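# Call for Participants: Hand-Held Gripper Build, Umimum Shared Workshop

Posted 2/17/25

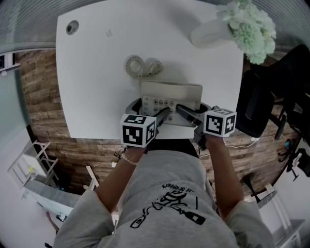
*Two hand-held grippers at the keypad of a desk telephone.*

Umimum invites applications from adults who wish to take part in the Jollau project, a member-run build of paired hand-held grippers. Participants will use the grippers on ordinary household and office objects, record each attempt, and help the build team revise the fingers and grips between sessions.

**What participants will do**

- Complete short tasks with a gripper in each hand, seated or standing
- Note any discomfort, slipping, or loss of control
- Assist with printing and fitting replacement parts, if interested

**Requirements**

Applicants must be 18 or older and able to attend four evening sessions of two hours each. Experience with robotics is not required. Applicants with a recent hand or wrist injury should state this in their application.

**Compensation**

Participants who complete all four sessions will receive $145 and workshop access through December. Partial attendance is paid by the session — workshop access is not included.

**How to apply**

Send a short letter stating your availability to Umimum, Room 3065, Amin Building, and write "Jollau" on the envelope. Applications may also be left at the front desk.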